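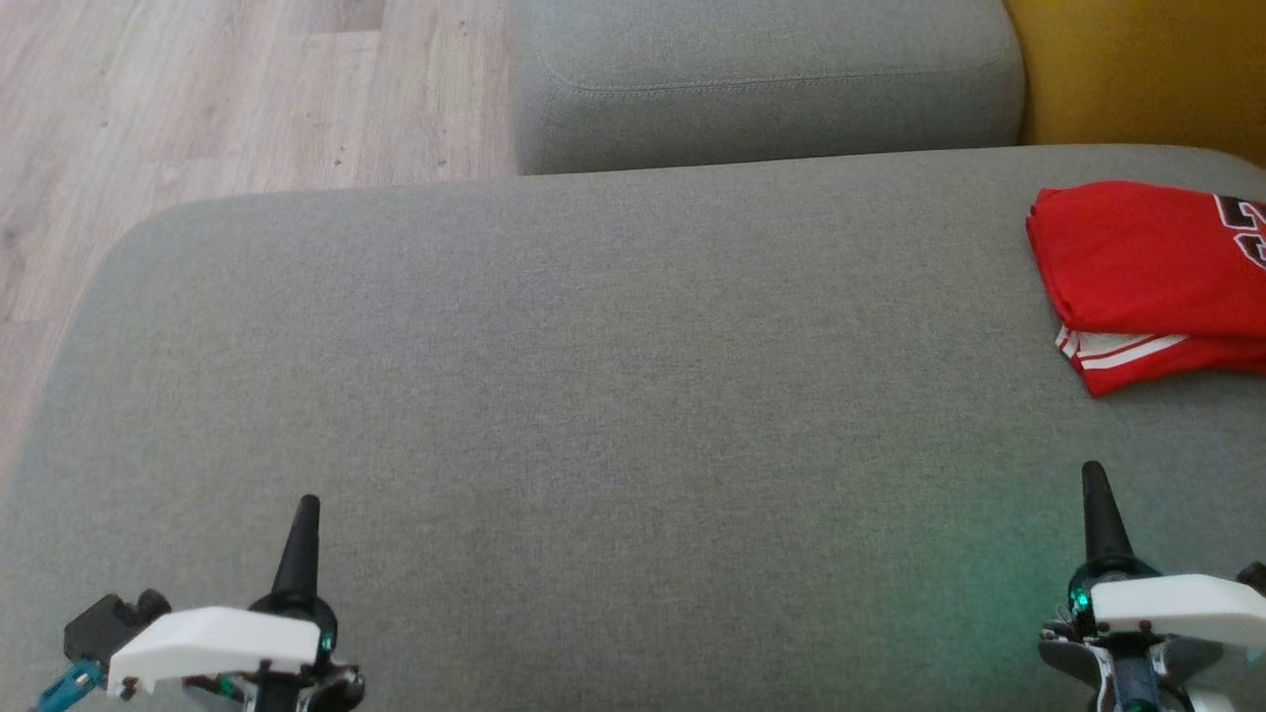 中灰的布艺沙发，坐垫能不能拆下来洗？能拆外套，拉链在坐垫后侧，30度以下机洗，内芯别下水。

1月5日 星期五
文／沙发用了四个月的人

先说结论，着急的看这段就行：Callaritz 的灰色布艺沙发，坐着舒服，布耐看，线缝得扎实，拆套子麻烦，送货慢。满分十分给七分半。下面想到哪写到哪，中午休息时间打的，错字见谅。

去年9月下的单。之前那张是皮的，夏天粘腿，冬天冰屁股，受够了。在 Ralus 家具城逛了一下午，坐了一圈，最后还是它。中灰色，织纹布，凑近看有点细细的深浅混色，不是死灰。这点很重要，纯色的布沾点灰就显，混一点点杂色的能扛好多天。

配送。说好两周，等了18天。中间打电话催，客服态度还行，就是每次都让我再等等。两个师傅抬上来的，拆箱装脚一共没多久，纸板也带走了，好评。

坐感。偏硬一档，刚开始有点失望，坐了一个月之后刚刚好。坐垫很大，盘腿没问题，边角是圆的，小孩在旁边跑来跑去我比较放心。腰后面稍微空，我一米六出头，得塞个抱枕。个子高的应该不用。

靠垫软一些，每隔几天要拍一拍，不拍就往下塌。懒人扣分项。

面料。重点讲，评论区问的人多。
起球：目前没有。猫抓：家里没猫，不知道，别问我了。
起静电：冬天有一点，毛衣脱下来啪的一声。
沾毛絮：沾。黑裤子坐过一眼就看得出来，粘毛滚筒必备。
掉色：自己不掉。但深色衣服洗完没干透别往上放！我一条新牛仔裤搭了一晚上，第二天扶手上淡淡一道蓝，拿中性洗涤剂擦了三遍才下去。

说到衣服。我家沙发有一半时间是叠衣台，估计大家也差不多。阳台收下来往坐垫上一堆，看着电视就叠完了。这个坐垫够平够宽，叠T恤、叠球衣都顺手，比在床上叠强，床太软，折线压不出来。球衣那种滑溜溜的料子，放在这种有点涩的织纹布上反而不跑，叠好了一件件码着不会往下滑。皮沙发就不行，叠三件滑两件，气人。

叠球衣顺便说一句：印号码的地方别对折，时间长了会裂。背面朝上，两边袖口往里收，下摆往上翻，号码露在外头，找起来也快。

拆洗。套子拉链很长，但拉链头是那种没把手的，得拿回形针穿进去才拉得动。拆下来十分钟，装回去半小时，一身汗。内芯装的时候要对角，先塞里面两个角再往外抻，说明书上没写，我自己试出来的。洗了一次，没明显缩水，晾干以后比之前紧一点点，坐两天就松开了。别烘干。别暴晒，阴干。

平时清洁我用 Jeten 的小刷头吸尘器，顺着缝扫一遍。坐垫和靠背中间那条缝最藏东西，饼干渣、发夹、硬币，上礼拜还吸出来一只袜子，找了好久的。

套子嫌麻烦可以多买一套换着用，官方备用坐垫套121块一个，不便宜。Kazmi 有做通用款的，便宜，但尺寸对不上，我买了一个，角上鼓包，退了。建议还是原厂。

配色。灰的好处就是不挑，浅色木纹地板配着不突兀，旁边放个芥末黄的单椅或者凳子会亮很多，冬天看着也暖和。别再配灰地毯了，我试过，整个屋像阴天。

地板保护：沙发脚自带的毛毡垫太薄，一个月就磨歪了。自己买厚的换上，几块钱的事。推动之前一定先看一眼底下有没有砂粒，我就是没看，划了一道，心疼。

价格。我买的时候比标价便宜了800，还送了一对抱枕。后来看好像没这活动了，可以等促消，不着急的话别原价买。

再补几个零碎的：
味道，刚拆有一股布料仓库味，开窗通了四天，没了。
声音，坐下去不响，目前不响。
睡午觉，可以，翻身会卡在靠背缝里，夜里长睡不推荐。
拼接，两个坐垫中间会慢慢往两边跑，底下垫块防滑网，管用。
质保，坐垫内芯保两年，布套不保，签单的时候看清楚。

适合谁：要耐看、要能坐能堆衣服、愿意隔段时间拆一次套子的。不适合：喜欢一屁股陷进去那种软的，还有家里养掉毛宠物又不爱打理的。

半年后再来更新塌没塌。到点了，上班去了，有问题留言，晚上看到统一回。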